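Reading time: 3 min
Print this thread | E-mail this thread

White vinegar: cleaner or religion?

grethe_b wrote:
My neighbor Snædís swears by vinegar for everything. Windows, drains, the dog. I tried it on the bathroom mirror and now the whole house smells like a pickle. Does it do anything dish soap doesn't?

Keltwood wrote:
It dissolves limescale. Soap doesn't. If your water is hard, vinegar wins. If you have grease, you're just seasoning it.

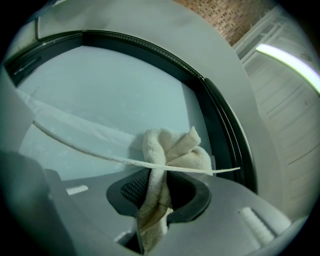 umesh_j wrote:
Keltwood has the chemistry right, but most people are ruining it with the cloth. Fabric softener leaves a film on the fibers, and the film goes straight onto your glass. I use old terry like the cream one in my picture, all loops and no dignity, washed hot with no softener. Mix up to 500 ml of vinegar into the same amount of water and stop pouring when you feel virtuous.

arnarb wrote:
Terry on glass? Enjoy your lint. Newspaper, like my grandmother used.

umesh_j wrote:
Your grandmother's newspaper had different ink. Mine gave me gray thumbs and a streak shaped like Portugal. Terry for the scrubbing, something flat for the drying.

arnarb wrote:
So two cloths. For a window. My weekend is filling up.

grethe_b wrote:
I bought a bottle of Gollora spray on Sunday while you were arguing. It smells like a pine tree with a law degree.

Keltwood wrote:
Fine, my order of operations, and then I'm muting this:

1. Dust first. Wet dust is mud.

2. Dish soap for anything greasy, one drop, and rinse it off. Leftover suds dry into streaks, and a bit of white foam parked near the top of the pane is easy to miss.
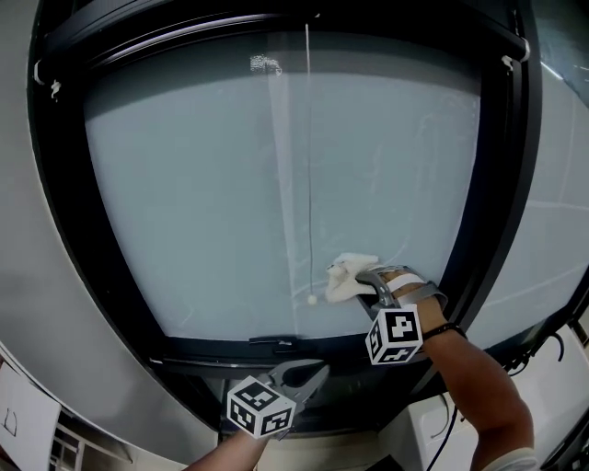

3. Vinegar mix for the hard water spots. Leave it 5 minutes. Keep it off marble, Snædís included.

4. Dry from the top down.

arnarb wrote:
Step 4 is where the newspaper goes.

umesh_j wrote:
It is not.

grethe_b wrote:
Mirror is done. I used a T-shirt.

Contact | Copyright Jivora Home Forums | Back to top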